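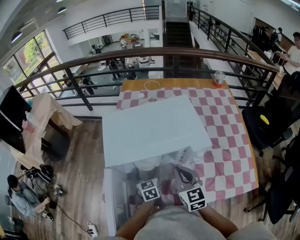 Decluttering: in which I read the book and keep most of my stuff

My sister-in-law gave me a decluttering book for my birthday. I have decided not to read anything into that. It is called The Clinlow Year, it has a lot of empty space on the cover, and it has sold enough copies that I had already heard two women on the bus arguing over whether you're allowed to keep the box your phone came in. (You are not.)

I want to be fair to it. I have too many things. There's a drawer in my kitchen that only opens if you push the potato masher down with a ruler. I own three irons and I don't iron. So I came to this as someone who could use the help, and I did the first section of the program properly before I started complaining.

The idea goes like this. You count what you own, by room, and write it in the tables at the back. Then you remove 30 things a week until you get down to what the author calls your "quiet number." The quiet number is 500. I looked for an explanation of why it should be 500 and the closest I found was a page on how calm she felt when she got there. I'm sure she did. I would also feel calm if I had a book deal.

So I counted. I did the kitchen, the hall closet and the bedroom, and I got to 755 before I had even looked at the spare room. Then I counted again the next evening to check and got 758, and nothing had come into the house in between. The trouble is that the book never settles what a thing is. Is a deck of cards one thing? Fine, one. Is a set of measuring spoons on a ring one thing, and does it become five if the ring breaks? What about the bag of rubber bands? There is a short passage on this and it says to trust your first feeling. My first feeling was that I was sitting on the kitchen floor at ten at night with a bag of rubber bands.

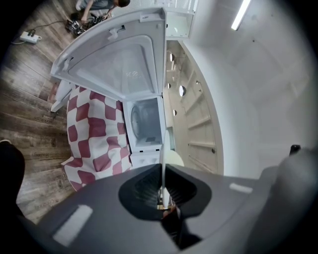

The part that really got under my skin is the "replace it for nothing" rule. If you could buy the item again cheaply and quickly, out it goes. Now, I can see who this works for. It works for somebody who doesn't mind buying a second roasting pan because she gave away the first one. My friend Hanneke De Graaf did the whole program two years ago and was very happy with it, and since then she has borrowed from me a cake tin, a sleeping bag, a bicycle pump and a folding table. I like lending her things. I just notice that her tidy apartment seems to have an annex, and the annex is my hall closet.

I asked her about it and she said borrowing is more efficient than owning. Sure, for the borrower.

My grandmother would have been puzzled by the entire shelf this book came from. She kept string, and jars, and the buttons off shirts that had gone to rags, and when something broke there was generally a piece of something else in the shed that would fix it. People now talk about that as if it were a condition. She'd been poor for a good while and she didn't expect it to be the last time.

I did get rid of some things, so don't write in. Two of the irons. A fondue set with no forks. A stack of Jetwood catalogs I had been keeping, I believe, for the shelves. A pair of boots that have hurt since the day I bought them and that I'd been waiting on to apologize. It felt good for one afternoon, which the book promises, and by the following night I couldn't have told you what was missing. The drawer still needs the ruler.
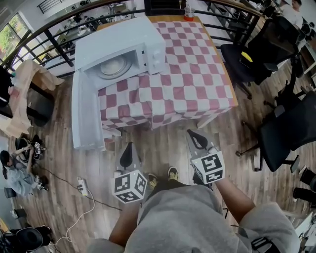 Portland, Maine
2019-11-26

A week on from all of the above, which I wrote and then sat on, and I have a few additions.

First, Emiko Koyama pointed out when I grumbled to her about it that there is a companion line of storage boxes. I didn't believe her, so I looked it up. There is. The program that gets you down to your quiet number would also like you to buy a set of linen-covered boxes to put the number in, and I could find no guidance on whether the boxes count. I think they should count double.

Second, I finally read the before-and-after chapter, and I'd like to know where the "after" people keep their taxes. Or a plunger. Every one of those homes has a bowl with three lemons in it and no visible means of cleaning a toilet. I've lived in a lot of places and never in one that looked like that past breakfast.

Third - and this is the one I keep chewing on - the author says more than once that clutter is "delayed decisions." It's a good line. I repeated it to people before I had thought about it. But some of my clutter is decisions I made perfectly well. I decided to keep my father's fishing hat. I decided it in the time it took to pick the thing up, and I'd decide it again, and it can sit on top of the wardrobe collecting dust for as long as there's a wardrobe.

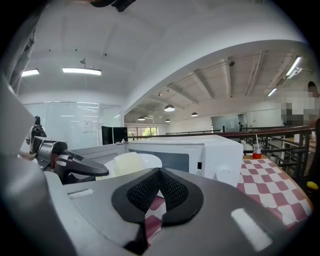 There's also a chapter on paper, and I'll give her that one. Scan what you have to keep, shred the rest, stop saving manuals for things you no longer own. I found a warranty for a television I don't remember having. The shredder was Marit Björklund's, as it happens, so I am in no position to be high and mighty about borrowing, and I'll thank Hanneke not to bring it up.

What I'd want from a book like this is some evidence. She says people who finish the year sleep better and argue less. Which people? Did anyone ask the ones who quit in March? My guess is that a person with the time and energy to sort a whole house has a few other things going right already, and they might sleep fine next to a pile of catalogs.

I'm keeping the book until January, when my sister-in-law visits and will look for it. After that it goes to Kanako Imai, who asked for it and has been warned. If anyone needs an iron, I still have the good one, and I would like it back.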